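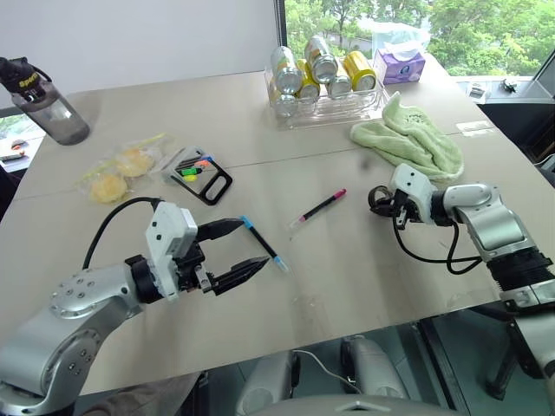
Department of Office Practice, Dravcombe College
Unit 4: The Shared Table
Handout prepared by Abelardo Espinoza

Every shared table begins as a work surface and ends as a pantry. Our subject today is the stage in between, when there are still pens on it.

Terms for this unit. A "resident" is a thing that lives on the table. A "visitor" is a thing somebody means to take away again. Drink cans in a clear bin at the far end are residents. Two round pastries in a zip bag are visitors, and will be treated as such by anyone who skipped lunch.

Pens are harder. Highlighters lying in their black holder are residents in good standing. A pen lying out on the open tabletop, blue cap one way or pink cap the other, is what Moroz calls a stray. Read Moroz, chapter 2, and skip the part on staplers, which goes on for 50 pages and settles nothing.

Sorting by cap color is allowed in this course. Sorting by whether the pen still writes is better, but it takes an afternoon and makes enemies.

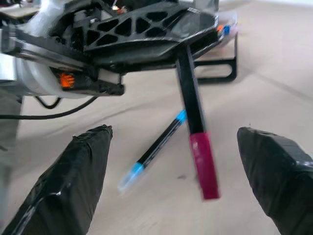 Fig. 2. A blue-capped stray, and a pink-capped pen held above it.

Note the crossing. Pens put away at angles take up more of a tray than pens laid side by side, and the one you want will be underneath.

For next time: clear one table you share with others. Write a page on what you put back and who complained. Pages on your own desk will be returned unread.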